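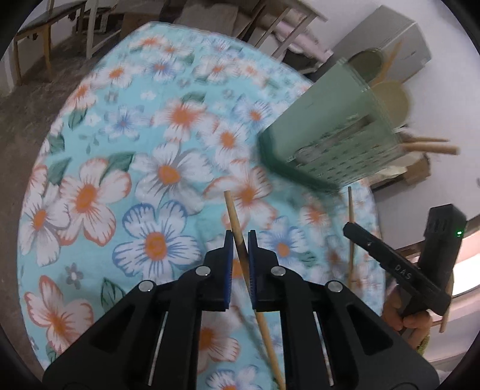 A utensil holder, also called a utensil caddy or chopstick stand, is an open container used to store chopsticks, spatulas, paddles, spoons and similar long-handled tools in an upright position. It is kept on a kitchen counter, beside a sink or on a dining table. Holders are made from plastic, glazed ceramic, stainless steel, bamboo and wire. Most modern types have openings in the walls or base so that washed utensils can drain and dry while stored.

Form

The common forms are the round cup and the rectangular box. The round cup takes up less counter space and is easier to turn on a lathe or a potter's wheel, while the box can be pushed flat against a wall and divided into compartments. A typical household box is between 6 and 8 inches tall. Height is set by the tools to be held: a cooking chopstick needs more support than a table chopstick, and a holder that covers less than a third of the longest utensil is likely to tip when loaded on one side.

Plastic holders are usually injection molded from polypropylene. The rim is often thickened to stiffen the opening, and in two-color models it is molded separately in a darker shade and snapped into place. Weight is the chief weakness of plastic types. Some makers add a ballast plate or rubber feet, and wall-mounted versions use a hook or an adhesive pad.

Drainage

Drainage is provided by slots, round holes or a grid of small perforations. Perforations on the side walls admit air along the length of the utensils, and openings in the base let water out. A hole wider than the tip of a chopstick will let the tip pass through, so base openings are made narrow or are backed by a mesh insert. Holders with an open base are paired with a drip tray, which has to be emptied and rinsed as often as the holder itself.

Ceramic and metal cups without openings are suited to dry utensils only. Water collecting at the bottom of a closed cup softens the ends of wooden tools and encourages mold.

Contents and arrangement

Wooden utensils are the most frequent contents. Flat disc-headed spatulas and round paddles are stored head up, which keeps the wide part clear of the walls and lets it dry first. Chopsticks may be stored with either end up. Tip-up storage keeps the eating end away from standing water; tip-down storage keeps it from being touched when a pair is drawn out. Practice differs between households, and restaurants commonly follow local health rules.

In divided holders the smaller compartment is meant for chopsticks and the larger for spatulas and ladles. Undivided holders are simpler to clean, but thin sticks tend to slide between the larger handles and lean outward over the rim. Loading the heavy-headed tools first, on opposite sides, and adding the chopsticks last reduces this.

Table use

When a holder is brought to the table, it is placed within reach of all diners and away from the edge. On a round table this normally means at or near the center. Patterned tablecloths, floral prints among them, are common under such settings. A cloth laid loosely over a smooth top can shift when the holder is dragged, and lifting it is preferred. A damp holder should stand on a tray or folded towel if the cloth is cotton.

Care

Plastic holders are washed with warm water and dish soap, using a narrow brush for the perforations. Mineral scale can be removed by soaking in 2 tablespoons of white vinegar diluted in a bowl of water. Many polypropylene models tolerate the upper rack of a dishwasher, though heat near 200 degrees Fahrenheit may warp thin walls. Wooden chopsticks and spatulas are dried before storage and replaced when the surface splits or becomes rough.

See also

Chopstick rest
Dish rack
Knife block
Rice paddle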